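Zisberg 874 Tripod with Swing Column

Home > Supports > Tripods > Zisberg

Order code: ZS874
Availability: in stock, sent within 48 hours on working days
Guarantee: 2 years
Supplied with: tripod, padded strap, hex key, spare rubber feet. Head not included.

The Zisberg 874 is a full-size aluminium tripod for photographers who work at home, in a small studio or out of the back of a car. It has three-section legs with lever locks and a centre column that can be used upright, swung out to the side, or taken out and put back upside down. It replaces the older Zisberg twist-lock model, which we no longer stock, although we can still get most of the parts for it.

At 2 kg without a head it is heavier than a travel tripod. If you mainly want something to carry up hills, look at the carbon models further down the Supports section. The 874 is meant to be left standing for an afternoon with a camera and a medium-sized lens on it.

Legs

Each leg has two lever locks. The levers are long enough to work with thin gloves on and they close with a firm click. Tension is set with the hex key, which clips to the inside of one leg. A new tripod is usually a little stiff, and the levers ease after a week or two of use. If one of them starts to let the leg creep under load, tighten the bolt by a quarter turn and try again before going further.

The legs can be set at three angles. To change the angle, close the leg slightly, pull out the tab at the top and open the leg to the next stop. Push the tab back in until it sits flat. At the widest setting the tripod is close to the ground, and you will need the column swung out to the side to get the full drop.

Foam sleeves cover the upper part of two legs. The third is bare. On the previous model all three had foam, and several customers have asked where the other sleeve has gone. It was left off so that a clamp can be fixed straight to the metal.
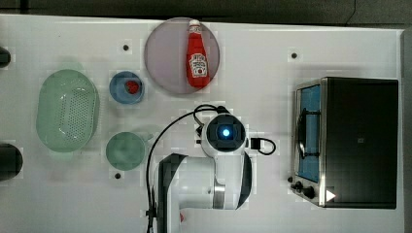
Ketchup bottle on a round plate, seen from overhead.

Swing column

The column is the main reason for choosing this tripod over the cheaper ones in the range. To swing it out:

Loosen the large collar at the top of the legs.
Raise the column to its full height.
Press the button below the collar and tip the column over to the side.
Slide it to the length you want and tighten the collar firmly.

Always place the column so that it points out over one of the legs. With the column between two legs and a heavy camera at the end, the tripod can tip. There is a sprung hook at the opposite end of the column for a counterweight, and we recommend using it whenever the column is out past halfway. A camera bag will do, or a bag of sand or rice. Let the weight hang just clear of the floor, or resting lightly on it if people are walking past.

The column has a scale printed along one side. It is handy if you want to put the camera back in the same position after a battery change. The marks on early stock were white on black and rubbed off fairly quickly. Stock received since October has engraved marks.

With the column out, some movement at the camera end is normal. Use the self-timer or a cable release and wait a few seconds after touching the camera. On cameras with mirror lock-up, switch it on for slow shutter speeds. Most lens makers suggest turning image stabilisation off on a tripod, but check the instructions for your own lens, as some of the newer ones detect a tripod by themselves.

Choosing a head

The 874 has a standard reversible screw on the mounting plate, so most heads will fit. Three small grub screws underneath the plate stop the head from unwinding. Leave them slack until the head is fully on, then nip them up with the hex key. They need very little force.

We are often asked which head to buy with it. For general use, the Caputo ball head is a good match and has a separate lock for panning. For copying documents, photographing products or anything else where the camera must be square to the subject, a three-way head is easier. You can alter one direction without losing the other two. The Caputo three-way head has small handles which do not foul the column when it is swung out. Heads with long pan handles do fit, but you may find that one handle hits the collar at certain angles.
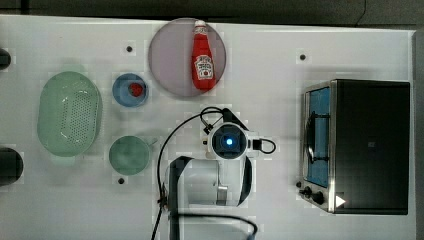
If you already own a head, check the weight it is rated for. The legs will take more than most small heads will, and a head that is near its limit when upright will probably slip once the camera is hanging over the side. A video head can be fitted, though there is no levelling bowl, so you will have to level the tripod by adjusting the legs.

Bubble level

There is one round bubble level on the shoulder of the tripod. It shows whether the legs are level and tells you nothing about the camera. For overhead work, use the electronic level in the camera if it has one and if it still reads when pointing straight down. Many don't. A small spirit level laid across the back screen is just as good.

Feet

Rubber feet are fitted as standard. They unscrew, and there is a short metal spike behind each one for use on grass and soft ground. Please screw the rubber back down before bringing the tripod indoors, as the spikes will mark wooden floors and go straight through vinyl. Wide feet for sand and snow are sold separately by Zisberg and share the same thread.

Using it over a table

A lot of these tripods are bought for tabletop work, so the following may be useful.

Stand the tripod on the floor, not on the table. Anything that knocks the table will then leave the camera alone, although you may have to shift the subject back into place. Put one leg under the table if there is room and swing the column out above that leg. With a deep table you may not reach the middle, and the simplest answer is to work nearer the edge.

Keep the legs out of your light. With a window to one side, set the tripod up on the other side of the table, otherwise you will get a faint shadow from the column across your subject. Switch off the ceiling light as well. It will throw a shadow of the camera straight down and it seldom matches the colour of daylight.

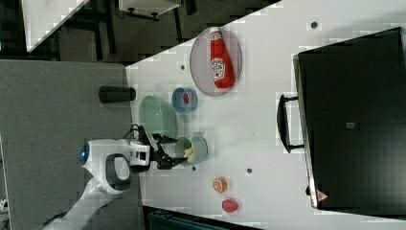

Bottle on a plate, with a blue bowl and a wider green bowl.

A normal or short telephoto lens is the best choice from above. Wide lenses make round things near the corners look stretched, and they bring in the tripod legs as well. If a wide lens is all you have, keep the subject towards the centre and crop afterwards.

White surfaces tend to come out grey when the camera is left to set the exposure. Add a little exposure compensation and check the histogram. Shiny surfaces can show a reflection of the camera when it looks straight down. Moving the light further to the side often helps, and so does a piece of black card with a hole cut in it for the lens.

Connect the camera to a laptop or tablet if you can. It saves standing on a chair to look at the back screen. Run the cable along the column and fix it with a strap, leaving some slack at the camera end.

Care

Wipe the legs down with a dry cloth after use. If the tripod has been near the sea, open every section fully, rinse with fresh water and leave it to dry with the legs extended. Do not put oil or spray lubricant on the levers or the column. It picks up grit, and the column will begin to slip. The collar thread may be given a very small amount of grease once a year.

Do not store the tripod with the column in the side position. It puts a constant load on the pivot.

Carrying

The strap fixes to two loops, one on the shoulder and one low down on a leg. No bag is included. The Fadel padded bag in the long size holds the 874 with a head fitted and has an outside pocket for the plate and key. The medium size holds it only with the head taken off. 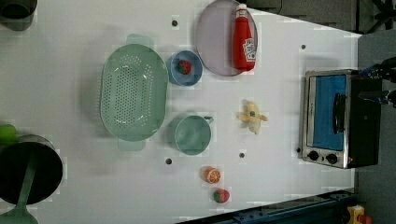 Bags and heads ordered at the same time are packed in the same box where possible, and you pay one delivery charge. If one item is out of stock we will send the rest first and the late item afterwards at no extra cost.

Spare parts

We keep the following for the 874 and can post them in a padded envelope: lever lock set, rubber foot (single or set of three), collar knob, column hook, foam sleeve, head plate with grub screws. Leg sections and the main casting have to be ordered from Zisberg and take longer. Please give the serial number, which is on the underside of the shoulder, as the lever locks changed when the engraved column was brought in and the old and new types do not mix.

Guarantee and returns

The guarantee covers faults in materials and workmanship. It does not cover bent legs, worn rubber, or damage from sand or salt water. Keep your Multden invoice, as you will need it for any claim. Unused tripods may be returned in the original box for a refund or exchange. Please let us know before sending anything back so that we can give you a returns number.

Also in this section

Zisberg column extension
Zisberg wide feet, set of three
Caputo ball head
Caputo three-way head
Caputo spare camera plate
Fadel padded tripod bag, medium and long
Multden counterweight bag, supplied empty

Page updated 18 Aug 2019. Specifications may be changed by the maker without notice.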